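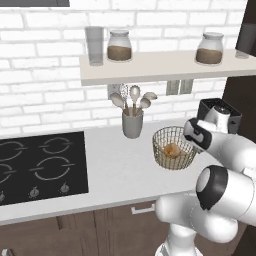 I finally have numbers for the two gripper setups I was going back and forth on in May. Everything was done in simulation, in the kitchen scenes I have been using since the winter. I don't have the real arm at home and won't for a while, so take this as notes on the simulated versions only.

The two candidates are the ones I call Drelach and Nishad, after the config files. Drelach is a plain parallel-jaw hand with flat pads and a stiff position controller. Nishad has the same jaws and the same stroke, but softer pads and a controller that gives a little when it meets resistance. The arm is the same for both, and so are the start poses.

The task was to close on the rim of a wire basket with a piece of bread in it, lift it clear of the counter, and set it down again. I picked the basket because boxes and cups were too easy. Both grippers were passing nearly everything with a cup, and I couldn't tell them apart. A mesh rim is thin, it's round, and the collision shape is fussy. If the hand comes in a few degrees off, one finger lands on the rim and the other one goes through to the inside wall.

I ran 383 trials with each. Drelach finished 342 of them. Nishad finished 363, so 20 failures against 41. That is a bigger gap than I expected from pads and a controller setting.

The failures were different too. Of Drelach's 41, 34 were the same thing: the hand touched the rim on the way down, the controller kept pushing, and the basket slid or tipped before the fingers closed. With Nishad the approach was mostly fine and the trouble came during the lift. The basket would swing in the pads and sometimes rotate far enough that the bread rolled to one side and the whole thing slipped out. Slowing the lift helped. I didn't redo the full set at the slower speed, so I'm not counting that.

Where the basket sits matters more than I had planned for. Out at the corner of an island the arm can come over the top and drop straight down, and there is nothing close behind to hit. 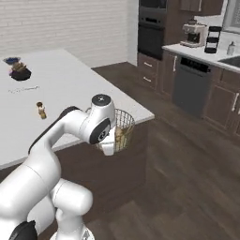 Back near a wall with other things next to it, the wrist has to tilt, and that is where the bad contacts come from. I should have split the trials by location from the beginning. I only started logging it partway through, so I can't give a fair breakdown.

Cameras were a smaller question. I tried a fixed view and a wrist view. The fixed view loses the rim once the hand is in front of it, and the hand is in front of it for the whole last part of the approach. The wrist view keeps the near side of the rim until very late, but the mesh gives noisy depth and I had to filter it a lot. I ended up using the fixed view for the first move and the wrist view after that. All of the trials above were done that way.

One thing that cost me an evening: the friction value for the soft pads was being read from the old Hatham file and not from the new one. My first batch with Nishad looked terrible for that reason and I threw it out. If you reuse configs between projects, print the values at startup.

For now I'm staying with Nishad. Next I want to rerun both with the lift at half speed and the location logged properly, then try a basket with a handle. The configs are in the Rirnthorpe folder with the older ones, and I'll put the logs there when I have cleaned up the file names.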